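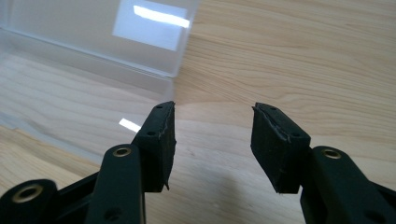 About Pevetti

Pevetti is a small workshop for gripper repair and testing. We started with 9 customers and one rented bench, and today we look after 136 grippers, both robot-mounted and hand-held. Most of them come to us for the same part: the pads on the fingers.

What we learned in January

In January we had a failure of our own. A Clirkari gripper left our bench with pads that were already torn at the front edge. The tear was small, and our checklist asked only if the pads were firmly fastened. At the customer's site a glass part slipped out and broke beside an operator. The operator was not hurt, but the line stood still for 54 minutes – and the fault was ours.

We wrote a full report to the customer and changed how we work:

Each pad is now checked by hand and under a lamp, on the inner face and on all edges.
A pad with a split, a lifted layer or a loose flap is replaced, also when it still holds well.
Pads are changed after 800 test grips at the latest.
Pivot points and screws are checked in the same visit.

The report is open to every customer who asks for it. The rules are valid for all our service lines, Guillot and Grirno included, and were last revised on 5th March.

If you see wear on your pads, please stop using the gripper and write to our service desk.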